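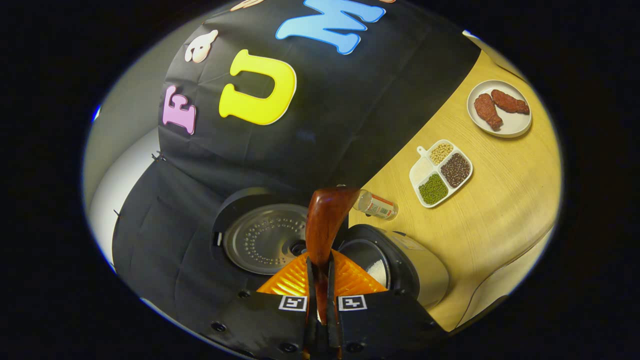 Rice: the little grain that feeds half the world

Have you eaten rice this week? Perhaps you had it with curry, or rolled up in sushi, or in a big creamy pudding with jam on top (yum!). Lots and lots of people eat rice every single day, and some have it for breakfast, lunch and dinner. So where does it come from, and how does a hard, dry little grain turn into something soft and fluffy?

It's a kind of grass!

Rice is the seed of a grass plant. It's a cousin of wheat, barley and even the grass you play football on, although please don't try cooking that. A rice plant grows to about the height of a child's shoulders, and when it is ripe the top bends over with the weight of all its seeds.

Rice loves warmth and it loves water. Many farmers grow it in flooded fields called paddies. The plants stand with their feet in the water and their leaves in the sunshine. Most plants would drown if you did that to them, because roots need air, but rice has a clever trick. Inside its stems are tiny air tunnels, a bit like drinking straws, which carry air from the leaves all the way down to the roots. Weeds often can't do this, so the water helps the farmer too!

On steep hills, farmers cut the slope into giant steps called terraces. Each step has a low wall of mud or stone to hold the water in. Seen from far away, the hillside looks like a staircase made of mirrors.

From field to bag

When the rice turns golden, the water is drained away and the plants are cut. Then the seeds are shaken or beaten off the stalks. This is called threshing. Each seed still wears a tough jacket called a husk, and you wouldn't want to eat that, so it goes to a mill to be rubbed off.

Take off just the husk and you have brown rice. Brown rice keeps its thin outer layer, the bran, which is chewy and tastes a bit nutty. Rub off the bran as well and you get white rice. So brown rice and white rice can come from the very same plant!

Long, short and sticky

There are thousands of types of rice. Long-grain rice, such as basmati, stays nice and separate when you cook it. Short-grain rice is plump and clings together, which makes it much easier to pick up with chopsticks. There is black rice too, and red rice, and a sticky rice that you can squash into a ball with your fingers.

Why the difference? Rice is full of starch, and starch comes in two main sorts. One has long, mostly straight threads and the other has threads with lots of branches, like a tree. The branchy sort makes rice sticky. Sticky rice has hardly any of the straight sort at all.

What happens in the pot?

A dry grain of rice is hard enough to rattle on a plate. In hot water, though, the starch inside starts to drink. It swells up and goes soft, and the whole grain gets bigger. One cup of dry rice can make 3 cups of cooked rice, so be careful how much you pour in!

Many families use an electric rice cooker, and it has a very neat bit of science inside. Water boils at 100 degrees Celsius, and while there is still liquid water in the pot, the pot can't get much hotter than that. Once the water has been soaked up or has turned to steam, the temperature starts to climb. The cooker senses the change and switches itself from cooking to keeping warm. It knows the rice is ready without looking at a clock!

Try it: the growing grain

You will need a grown-up, a ruler, some dry long-grain rice and some cooked rice from the same packet that has cooled down.

Line up 2 dry grains end to end and measure them. Now do the same with 2 cooked grains. How much longer are they? Are they fatter as well? Draw them side by side, as big as you like.

Gus Nguyen-Tran, aged nine, tried this with basmati and with pudding rice. He found that his basmati grew much longer, but his pudding rice mostly got rounder. Brilliant measuring, Gus!

Words to remember

Paddy: a flooded field where rice grows.
Husk: the tough jacket around each seed.
Bran: the thin brown layer under the husk.
Starch: the part of the grain that swells up in hot water and gives you energy.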